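Small producers and the word "exclusive"

I have worked for many years with small food and clothing companies that want to sell in another country, and I have an opinion which is not popular at trade dinners. I think that most small companies sign their first distribution agreement too early, and that the people around them congratulate them too quickly.

The signing is a nice moment. There is a photograph, a short text for the website, and everyone who helped is mentioned in it. I do not say that these texts are false. But they are written on the first day, and the first day tells us only that two parties have found a pen.

Let me take the case of Rerus, a maker of plain cotton clothes with a very small office. They were contacted by Holtosum, a distributor with good manners and a big warehouse. The agreement gave Holtosum the exclusive right to sell in the whole region for five years. In return Holtosum promised to use "reasonable efforts". When I asked the owner of Rerus what these efforts would be, she said that they had talked about it very warmly on the phone. In the first year the orders came to 401 pieces. She had two other distributors who wanted to buy from her, and she could not sell to them a single sock.

I do not believe Holtosum was dishonest. It had more than 100 brands on its list, and for a company of this size it costs nothing to hold one more. For Rerus it was the whole export plan. When the same paper weighs so differently for the two sides, the smaller side must be the one who asks the uncomfortable questions.

My colleague Murray Zacharias does not agree with me. He says that a young company has no power to ask for minimum orders, and if it asks, the distributor will simply go to the next one. A weak agreement is for him a ticket to enter, and later you can negotiate a better seat. I respect this view, and I have seen it work at Dundetti, where the distributor became so fond of the product that he changed the terms by himself. But I would not like to build a business on somebody becoming fond.

What I recommend is quite modest. Give exclusivity for one country and not for a region. Give it for about 2 years. Write down a number of pieces for each year, even a low number, and write what happens if it is not reached – usually the exclusivity ends, and the two sides continue as before. Ó Gríofa did it in this way and lost three weeks in discussions, and the owner complained to me every Sunday. He still has the same distributor today.
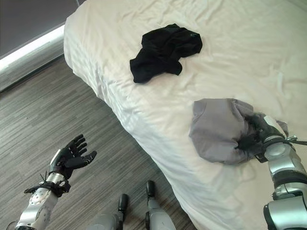

The advisers, and I include myself, have a part in this problem. We are paid when the agreement is closed, and so we like agreements that close. We also read mostly for the things that are easy to find. A black garment left on a white sheet can be noticed from the door, but the notice period in an automatic renewal is on page nineteen and has the same color as everything else. I would like it if more of us put such a clause in the first line of our letter to the client, before the congratulations, and sent the letter while the client can still say no.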